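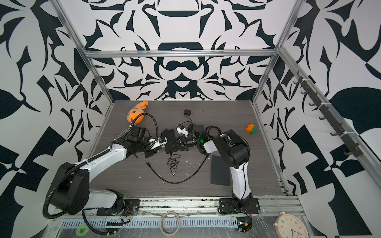 4. Setting up the planner for a two-arm cell

This section covers collision setup, camera checks and the first coordinated move in Birska Motion. Complete Section 3 (joint homing and base registration) for both arms before you start. The steps assume two arms mounted on a common front rail inside a three-walled enclosure.

4.1 Load the cell model

1. Open the Cell tab and select New > Dual, shared front rail.
2. Enter the measured distance between the two base plates. Measure center to center.
3. Add one plane for the floor and one for each wall. Leave the front open.
4. Add a box for every fixture that projects into the cell. Hook racks, corner posts and cross rails are the ones most often missed. Draw a single box around a whole rack; modeling each hook slows the planner and gains nothing.
5. Click Save and Rebuild. The status line reads CELL OK when the model has no overlapping solids.

Note: Cable conduit is not part of the stock arm model. Under Arm > Attachments, add a swept volume for each loop at the shoulder and wrist. Jog the joint through its full range and enlarge the volume until the conduit stays inside it.

4.2 Check the wrist cameras

1. Start the camera service. It listens on port 3054 unless changed in ferkham.conf.
2. Confirm that both streams show as LIVE and that the left and right labels are not swapped.
3. Run Perception > Background Learn with both arms parked. Patterned walls are supported, but the pass must be repeated if a panel is moved or replaced.
4. Place the task objects and run Segment. Each object should receive one mask.

Note: Thin black cables on a dark floor are the hardest case for the segmenter. If a cable comes back as several short masks, set link_gap to 30 and run Segment again. Objects with masks that still fail can be entered by hand as keep-out regions.

4.3 Run the first coordinated move

CAUTION: Keep hands and tools outside the enclosure while the arms are enabled. The planner has no model of people.

1. Set the speed limit to 2 percent.
2. Select Routine > Meet at Center. Both grippers are sent to facing poses over the middle of the floor.
3. Click Preview and step through the path. Check the wrist conduit at the closest point.
4. Hold the enable switch and click Run. 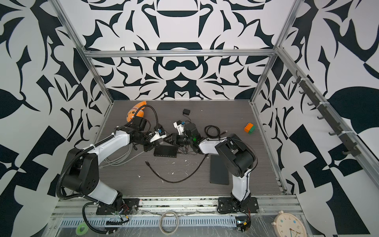 Figure 4-2. Both arms in the cell, grippers side by side near the center of the floor.

5. If the arms stop early with fault 1277 (pair clearance), open the log and read the two link names. A fault that names a gripper and a camera bracket usually means the bracket was left out of the tool model. Add it under Tool > Geometry and return to step 3.
6. When the routine completes without a fault, raise the speed limit in small steps — never straight to full speed.

Note: Loose items on the front ledge, such as tape rolls, are outside the modeled volume and will not be avoided. Clear them before running any routine that brings an elbow forward of the rail.

4.4 Save the configuration

Export the cell as a Bravum package from File > Export. The package holds the cell model, attachments and learned background. Joint offsets are stored on the Widmer controller and must be backed up separately; see Section 7.2.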